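Which Hand Should a Robot Wear?
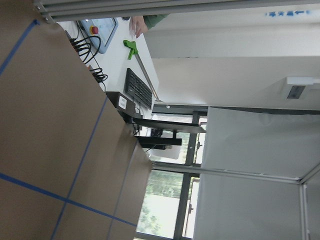

The view from a robot's wrist. Find the blue tape, the red stop button and somebody's fingers.

Your hand is pretty good at being a hand. It can hold an egg, a hammer or a wet cat, and you never have to unscrew it and put on a different one.

Robots are not so lucky. A robot's hand is called a gripper, and most grippers are good at a few jobs and terrible at the rest. So before a robot goes to work, people have to try some on it, a bit like shoes.

At the Cirnar workshop, three grippers had a contest.

Bavska has two stiff fingers that pinch. It is strong, quick and about as gentle as a door.

Kröger has soft rubbery fingers that bend around things. It is lovely with tomatoes. It is hopeless with coins.

Vernodum has no fingers at all. It sucks, like a vacuum cleaner with good manners. Give it a flat box and it is happy. Give it a sponge and it just sits there hissing.

Each gripper got 80 tries at picking things up. To keep it fair, the things have to start in the same spots every time, and tape is a cheap and excellent way to mark a spot. If one gripper got the easy corner, the others could complain – or they could if they had mouths.

Why put a camera on the wrist? Because a camera across the room often sees only the robot's elbow. A wrist camera goes wherever the hand goes. The trouble is that when the wrist tips over, the whole room tips over too. Windows lean, desks slide uphill, and the robot doesn't get dizzy even once.

The big red button is for people. Press it and the robot stops. It is the most important button in the room, and the best days are the ones when it has nothing to do.

Who won? Kröger won at fruit, Vernodum won at boxes and Bavska won at everything made of metal. The coins are still under the desk.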